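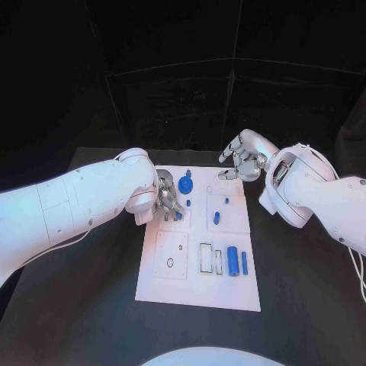 The builder of the Drevex bench rig has spent most of September on one problem: getting two hands to work over the same board without meeting in the middle. The rig stands in the Nistusel shared workshop, and the board is a task layout with blue parts and matching cut-outs.

"The gear is the part I plan everything else from," the builder said on 22nd September. "Both arms can reach it, so both arms can foul each other there."

The log held 1,220 attempts by then, 242 of them on the gear alone. Most failures are logged as timeouts. The control code is a fork of Clendum, with the hand-to-hand clearance raised to 19 millimeters – a setting the builder calls "slow but dull, and I want dull."

Cables are the other complaint. They run outside the shells and hang below the arms. "I route them again every time I change a pose. A sleeve is on order."

The right hand has its own grasp file for round parts, kept separate from the one for pegs. 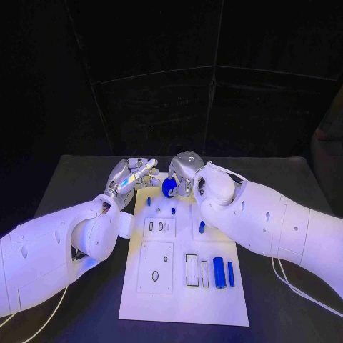 Next changes

"Finger speed first, then the slots for the two big cylinders. I have a Bajpai controller in a drawer and it stays there until version 2."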